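Home | Training Notes | Workshop Notebook | Supervision | Contact

Workshop Notebook: moxa and heat therapy practical, second teaching block

July
Posted by the Teaching Clinic, Plavora College of Traditional Therapies

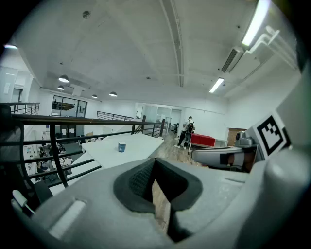
Entry continues from the previous session on indirect moxibustion. The purpose of this block was to settle the wording of the practical assessment before the next intake, and to compare the two grades of moxa roll currently held in the store.

Attendance was full for the morning. Registration and consent forms were checked before any practice began. Two students had not returned the health declaration and worked as observers until the forms were received. The declaration should be sent with the enrolment letter in future, as it was under the old arrangement with Rirnen.

Consent wording. The present form refers to "heat treatment" only. It was agreed that the form must name moxibustion, state that smoke may be produced, and ask specifically about asthma, reduced skin sensation, diabetes and pregnancy. A practice client who answers yes to any of these is to be referred to the supervising practitioner before the roll is lit. Draft wording is in the shared folder under Maillard, which remains the folder name for everything concerning the east practice room. Colleagues are asked not to rename it until the timetable has been reissued.

Rolls. The Wemex smokeless roll was compared with the standard roll from the previous supplier. The smokeless roll was slow to catch, and several students withdrew it from the flame too early and had to relight. Once established it gave an even heat. The standard roll lit promptly but required ash to be cleared more often, and the odour was noticeable in the corridor. No preference is recorded at this stage. Both are to be retained for teaching, so that students do not come to depend on one product.

Distance and timing. The handout gives a starting distance of 30 mm from the skin. Most students judged this poorly by eye and drifted closer as they became absorbed in conversation with the client. The instruction to rest the little finger of the working hand on the client's body was repeated and should be moved to the first page. Students are also to place the free hand beside the point and monitor warmth through their own fingertips. Client feedback is to be sought continually and in plain words. "Is that comfortable?" drew a polite yes in nearly every case. "Tell me when it becomes properly warm" was more useful.

Points practised: Zusanli (ST 36) and Sanyinjiao (SP 6), with the pregnancy caution for the latter restated at the start. Location was generally sound. The usual error at ST 36 persists, namely measuring from the lower border of the patella with the knee fully extended. Bolster under the knee, then measure.

Extinguishing. Treated as a separate assessed step from this block onward. Rolls are to be placed in the sand jar, not crushed, and the jar lid replaced. Jars are to be inspected 2 hours after the last practical and again at close. The sign-off sheet hangs inside the store cupboard door.

Assessment. The marking sheet has been reduced to four headings: preparation, location, technique, closing and record. Communication is to be marked within each heading. A student who fails the extinguishing step does not pass the station, whatever the remaining marks.

Outstanding:
- revised consent form to the clinical lead
- replacement extractor filter for the east room
- order of sand
- organise a separate session on moxa boxes, as there was no time to begin them
- check whether the insurer's schedule lists smokeless products by name

Comments

east_room_tutor: Could the finger-rest instruction go on the wall chart as well? Mine never look at the handout once they've started.

Second-year student: Is the closing step marked if the supervisor puts the roll out for you? That happened in my group when we ran over.

Teaching Clinic: It is not marked in that case. Please ask your supervisor for a repeat of the step at the next practical.

kneebolster: Agree on ST 36. Same trouble in our needling group.

Previous entry | Next entry | All notebooks | Back to top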